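Satavex promete envíos «sin huella» a cambio de 30 céntimos, pero no enseña las cuentas

La tienda en línea Satavex añade desde el 1 de noviembre de 2022 una casilla nueva al final de cada compra. Quien la marca paga 30 céntimos más y recibe el pedido con la etiqueta «sin huella». La casilla viene marcada de antemano. Para quitarla hay que desplegar un menú que lleva por título «Opciones adicionales de entrega», el mismo en el que se elige el papel de regalo.

La empresa presentó la medida con una nota de dos páginas en la que la palabra «compromiso» sale bastante más que la palabra «gramos». Según el texto, el recargo servirá para compensar las emisiones del último tramo del reparto y para financiar un programa de devolución de cajas de cartón, gestionado por la firma Flurlow. El cliente podrá dejar la caja vacía en un punto de recogida y Flurlow la pondrá otra vez en circulación «tantas veces como sea posible». Cuántas veces es posible no se dice.

El programa se probó desde marzo en la zona comercial de Rultley. El balance ocupa una línea de la nota: se entregaron 941 cajas y volvieron 147. Satavex califica el resultado de «muy alentador». Con esos mismos números, más de ocho de cada diez cajas acabaron en otra parte, quizá en el contenedor azul, quizá en un trastero. La compañía no ha seguido su rastro y tampoco explica qué estado presentaban las que regresaron ni si todas pudieron usarse de nuevo.

Preguntada por ese punto, la empresa remitió a Flurlow. Flurlow contestó por correo electrónico que el dato «forma parte de la información operativa del cliente» y remitió a Satavex.

Tampoco queda clara la otra mitad de la promesa. Una entrega a domicilio no contamina lo mismo si la furgoneta sale llena que si sale a medias, si el comprador está en casa o si hay que volver al día siguiente. El recargo, sin embargo, es idéntico para un paquete de pilas y para una estantería, para quien vive junto al almacén y para quien vive al final de una pista forestal. La nota habla de «un promedio representativo» y omite de dónde sale. El certificado de compensación que se adjunta lleva el sello de Cairns, una consultora contratada por la propia Satavex, y se limita a confirmar que existe una metodología. El documento con la metodología, al que apunta un enlace en la última página, daba error al cierre de esta información.

La reutilización del cartón tiene sus propias cuentas, y no siempre salen. Una caja corriente está pensada para un viaje. Al segundo suelen fallar las esquinas, la cinta se lleva una capa de papel al arrancarla y la humedad hace el resto. Es posible alargarle la vida con un cartón más grueso, pero entonces pesa más y cuesta más fabricarla, de modo que solo compensa si vuelve. Y para que vuelva alguien tiene que ir a buscarla, normalmente en coche. En Rultley los puntos de recogida eran 2, ambos en el aparcamiento del centro comercial y ninguno en una calle del casco urbano. La nota los describe como «de fácil acceso».

El reciclaje ordinario, entretanto, ya funciona razonablemente bien para este material, sin etiqueta ni recargo. La caja plegada en el contenedor sigue un circuito conocido. Que el sistema nuevo sea mejor es una hipótesis defendible, aunque haría falta compararlos, y esa comparación no figura en ningún documento de los entregados a la prensa. Sí figura, a todo color, el dibujo de un árbol.

Hay además una cuestión de tamaño que el anuncio pasa por alto. La queja más repetida entre los compradores tiene poco que ver con la segunda vida de la caja y mucho con la primera: artículos pequeños que llegan en embalajes enormes, rellenos de papel o de aire. Reducir el volumen ahorraría cartón y viajes desde el primer día. Satavex asegura que «trabaja en ello» y no da plazo.

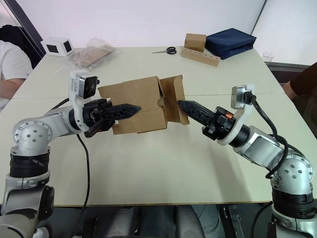 Una lectora de Rultley que participó en la prueba escribe a esta redacción que devolvió tres cajas y que con la cuarta se cansó, porque el punto de recogida estaba lleno y tuvo que volverse a casa con ella debajo del brazo. Dice que no le importaría pagar los céntimos si alguien le explicara qué se hace con ellos, y que le molestó más encontrarse la casilla ya marcada que el importe. Añade que pidió que le devolvieran el recargo de dos compras y que le ofrecieron un vale.

Satavex confirma que el recargo no es reembolsable una vez que el pedido sale del almacén. Sobre la casilla marcada por defecto, sostiene que «facilita la elección responsable» y que el cliente conserva en todo momento la libertad de desactivarla. No ha querido precisar qué porcentaje de compradores lo hace.

La compañía prevé extender el sistema de devolución al resto de su red a lo largo del año que viene, con más puntos de recogida, cuya ubicación está por decidir. Los 30 céntimos, en cambio, se cobran ya en todos los pedidos que lleven la casilla activada, incluidos los de las zonas donde todavía no hay dónde devolver una caja. La etiqueta «sin huella» que se imprime en el albarán es la misma en todos los casos.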